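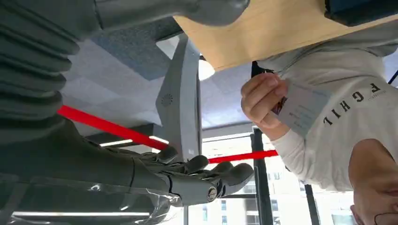
Mistberg Outbreak Bulletin, version 2: review

by Siebe Van Loon
October 17, 2019
Filed under: Health News, Apps and Services

Mistberg is a paid alert service that collects disease outbreak notices from health ministries and regional health offices and sends them to a phone, a tablet or an email inbox. It costs $46 a year. Version 2 came out over the summer, and I have used it daily for the health desk while also keeping my old routine of checking ministry websites by hand.

The company says the service covers 196 countries. Coverage is uneven. For most of Western Europe the notices arrive the same day they are posted, with a link to the original document. For several countries in Central Africa and Southeast Asia I got a weekly roundup at best, and sometimes a link to a press release that had already been taken down. The settings page lists a country as "active" in both cases. I would like to see the date of the last notice next to each name.

Setting up

Registration takes a few minutes. You pick countries, then diseases, then how often you want to hear from it. The limit is 40 saved topics per account, and a topic is one disease in one country. Measles in ten European countries already uses ten of them. Anyone covering seasonal flu, measles and mosquito-borne illness for a whole continent will hit the limit in the first sitting. Extra topics can't be bought. A second account can, at full price.

Sign-in is by password and a code sent by text message. The code was slow on two evenings and did not come at all on a third, when I gave up and used the ministry sites.
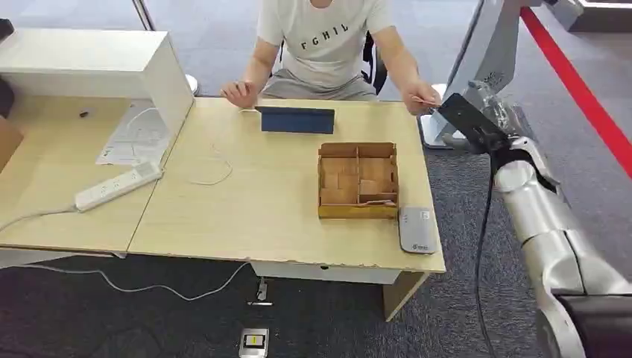

Holding out a card over the desk.

Reading the notices

Each notice opens with the figure, the reporting period and the name of the office that published it. Below that is a short summary, then the link. The layout is plain and easy to scan. Case counts and deaths are on separate lines, and suspected cases are kept apart from confirmed ones, which the older version did not do. Corrections are marked with the word "Revised" and the earlier figure stays visible underneath.

The summaries are machine translations that an editor is supposed to have checked. French and Italian read well. Polish and Portuguese were clumsy, and one Portuguese notice gave a cumulative total for the year as though it were a weekly figure. I wrote in about it and had a reply by the next morning. The notice was fixed that afternoon.

Mizanur Gunawardena tested the service on the overnight shift for a month. He found the quiet hours setting unreliable: with alerts switched off from midnight, routine updates still came through at three and four in the morning. He also pointed out that search only reaches back to January. For older notices you have to download a yearly archive as a spreadsheet, and the column names changed between one year and the next.

Phone or tablet

The tablet version is the better one. The list of notices stays on the left and the open notice on the right, so you can compare two reporting periods without going back and forth. On a phone the tables run off the side of the screen and turning it sideways doesn't always help. Email is fine for a daily digest but drops the charts.
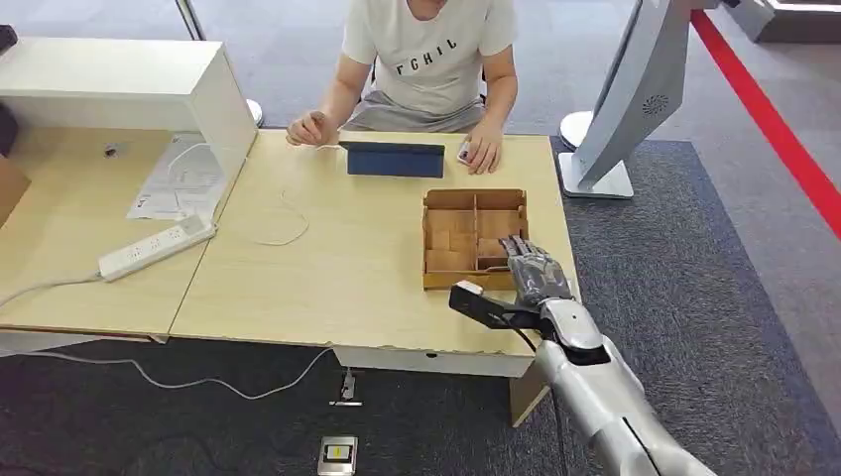

A tablet standing in its folding case.

How it compares

Derkuver is the obvious alternative. It is faster with European notices by an hour or two and has no topic limit, but it does not separate suspected cases from confirmed ones, and for news work that rules it out. It also wants a subscription for each reader, where Mistberg lets two people share one.

Verdict

Worth the money for a small newsroom that mostly follows Europe. For wider coverage you will still need to check the original sources yourself, every day, and the quiet hours need fixing before I would put it on a night editor's phone.

Good: clear layout, visible corrections, quick support
Bad: topic limit, patchy coverage outside Europe, night alerts
Price: $46 per year, two readers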